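Textilien greifen mit dem Zweifingergreifer - Anleitung zu Übung 8
Robotik-AG Lirmont, Stand September 2020

Voraussetzung für diese Übung ist ein kalibrierter Arm mit montierter Handgelenkkamera. Wer die Kalibrierung aus Übung 7 noch nicht abgeschlossen hat, beginnt dort. Alle Parameternamen beziehen sich auf die Steuersoftware Torska in der im AG-Verzeichnis abgelegten Version.

Ziel

Der Greifer nimmt ein einzelnes Textil aus einer ungeordneten Lage vom Boden auf, hebt es an und legt es in der Ablagezone ab. Benachbarte Textilien bleiben liegen. Die Übung gilt als bestanden, wenn der Ablauf bei zwei verschiedenen Stoffen ohne Eingriff durchläuft.

Material

Arm mit Parallelgreifer Kragh, lange Finger
Handgelenkkamera mit Halter
Mehrere Textilien in deutlich unterschiedlichen Farben
Ablagebehälter
Klebeband zum Markieren der Ablagezone

Knöpfe, Reißverschlüsse und Kordeln sind für die ersten Durchläufe ungeeignet. Sie verhaken sich an den Fingern und verfälschen die Kraftmessung.

Schritt 1: Arbeitsfläche einrichten

Textilien einzeln aus Hüfthöhe fallen lassen, nicht auslegen und nicht glattstreichen. Ablagezone abkleben und die Eckpunkte in Torska unter "Zonen" eintragen. Anschließend den Arm im Handbetrieb über alle Eckpunkte fahren und prüfen, ob die Gelenkgrenzen eingehalten werden.

Schritt 2: Farbsegmentierung

Kamerabild öffnen, Maske "HSV" wählen und den Farbtonbereich auf das Zieltextil einstellen. Bei Rottönen liegt der Bereich beiderseits des Nullpunkts der Farbtonskala, es sind also 2 Intervalle anzulegen und mit ODER zu verknüpfen. Die untere Sättigungsgrenze so weit anheben, dass der Boden vollständig aus der Maske fällt. Gemusterte Böden vor dem ersten Lauf aus mehreren Armstellungen prüfen - helle Adern und Glanzstellen wandern mit dem Blickwinkel.

Schritt 3: Greifpunkt bestimmen

Der Schwerpunkt der Maske ist als Greifpunkt nur bedingt brauchbar. Liegt der Stoff dort flach, schließen die Finger darüber, ohne etwas zu fassen. Besser geeignet ist eine aufgeworfene Falte mit freiem Raum auf beiden Seiten. Die Schließrichtung der Finger wird quer zum Faltenverlauf gelegt. Im Modul "Faltensuche" werden dafür Kantenlänge und Mindestabstand zum Maskenrand eingestellt.

Schritt 4: Anfahren und Schließen

Mit geöffnetem Greifer senkrecht über den Greifpunkt fahren. Absenken in zwei Stufen: zuerst zügig bis zur Vorposition, danach mit reduzierter Geschwindigkeit bis zum Kontakt. Die Fingerspitzen sollen in die Falten eintauchen, den Boden aber nicht mit Kraft belasten. Der Grenzwert für die Vertikalkraft wird vorher im Leerlauf ermittelt und in das Protokoll übernommen.
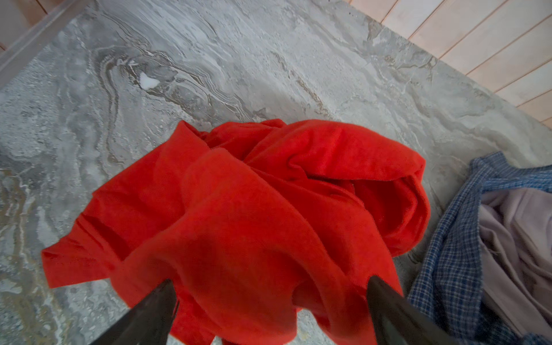

Warum wird der Greifer nicht sofort mit voller Kraft geschlossen?
Bei voller Kraft rutscht der Stoff häufig seitlich aus den Fingern, bevor sich eine tragfähige Falte gebildet hat. Zunächst wird deshalb mit niedriger Kraft bis zum Stillstand der Finger geschlossen, dann folgt die Erhöhung auf den Haltewert.

Schritt 5: Anheben und Griff prüfen

Langsam anheben, auf halber Höhe anhalten und die Fingeröffnung auslesen. Ist der Wert gleich dem Leerwert, wurde kein Stoff gefasst. In diesem Fall Greifer öffnen, zur Vorposition zurückkehren und die Faltensuche neu starten. Nach 2 Fehlversuchen am selben Textil bricht das Programm ab und schreibt einen Eintrag in die Logdatei.

Schritt 6: Ablegen

Über die Ablagezone fahren, absenken, öffnen. Vor dem Rückweg eine kurze Pause einfügen - leichte Stoffe haften manchmal an den Fingern und werden sonst mitgezogen.

Häufige Fehler

Zweites Textil wird mitgehoben: Greifpunkt liegt zu nah am Maskenrand. Mindestabstand erhöhen.
Maske flackert: Belichtungsautomatik der Kamera abschalten.
Arm stoppt beim Absenken: Kraftgrenzwert zu niedrig oder Nullabgleich des Sensors fehlt.
Stoff gleitet beim Anheben heraus: Fingerbeläge reinigen, Beschleunigung verringern.

Abgabe

Logdatei und Parametersatz im Ordner "Laststead" ablegen. Die Einstellungen vom August sind dort noch vorhanden, passen aber nur zu den kurzen Fingern.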